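Should your school buy a robot?
By Callum Rankin

Sooner or later a grown-up will stand up in assembly and say the school is getting a robot. Everyone will cheer. You are allowed to cheer too, but keep one hand on the piggy bank.

Adverts for robots are a bit like adverts for breakfast cereal. They show you the best bit and leave out the washing-up. A robot in an advert picks up a toy, puts it in a box, and the film stops. Did it take one try or lots? How long did somebody spend getting it ready? The advert doesn't say, so you have to ask.

What are you paying for?

Let's pretend your class wants a gripper. A gripper is the part that grabs things, a bit like a hand with only two fingers. The Wudska catalogue has one for 192 pounds. That sounds all right if you have a very good cake sale.

Now turn the page. The gripper needs a cable and a stand, and the two together cost 328 pounds. Add them up and you get 520 pounds, and you still haven't bought a table to put it on. If you want 2 grippers, one for each hand, go back and start adding again.

This is an old trick and it isn't only robot shops that use it. Think of a toy that says "batteries not included".

But won't it do the work for us?

Maybe. I wouldn't count on it by Christmas. Many robots have to be shown a job before they can do it, and showing takes people. Somebody holds the grippers and does the job by hand, over and over, while a computer keeps a record of how they moved. People need paying, or at least a chair and a biscuit. Put that in your budget as well. (A budget is a plan for your money, written before you spend it.)

Questions to ask the person selling it

What else do I need to buy before it works?
Who mends it, and how long will we be without it?
Can I see it do our job, on our table, with our things?
What will it cost us next year?

If the answer to any of these is "don't worry about that", worry about it.

Try it yourself

Pick a job at home, such as putting the spoons away. Write down everything a robot would need to do it. Then write down what you would charge. I think you'll be cheaper.

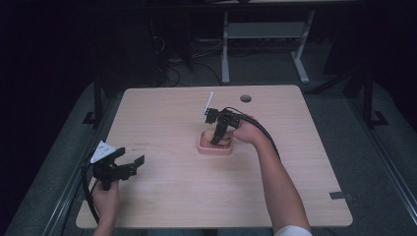 Two grippers, and a person's hands doing the holding.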